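Small Hydro at the Old Trosano Mill: My Project Report
Ese Chukwu

So my project was working out whether the weir behind the old Trosano mill could run a small turbine again, and I have to say I got way more into it than I expected! I started in July with a borrowed flow meter, a tape measure and a very leaky pair of waders.

The head at the weir is 3 meters, which is low, so a Pelton wheel was out from the start. I looked at a crossflow turbine and an Archimedes screw. Ayman Chraibi (my project partner, and much better at spreadsheets than me) wanted the crossflow for the price, but I kept coming back to the screw. It handles leaves and sticks better, and that stretch of the Ullska is full of both.

We used 70 percent for the overall efficiency all the way through. Our supervisor thought that was a bit generous for the crossflow and I think she's right, so I'd redo those rows if I had another month. The flow numbers come from 1648 readings off the Erkier gauge upstream, and the summer ones were pretty sad. For weeks there's hardly enough water to leave any for the fish pass, and the fish pass has to come first.

The part I liked best was the trash rack. I drew it four different ways, and the bar spacing changed every time I read something new about eels.
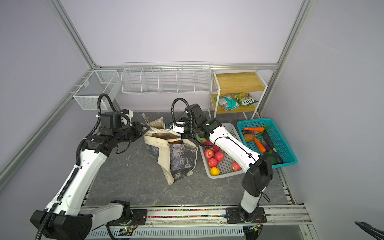 I ended up with narrow bars set at a slant, so debris slides to one side and can be raked out from the bank. Ayman still thinks the slant is too shallow.

We ran out of time on the grid connection. I have a rough cable route up to the Kaewmanee substation, but no costs for it yet, and the payback table in the appendix leaves that line blank.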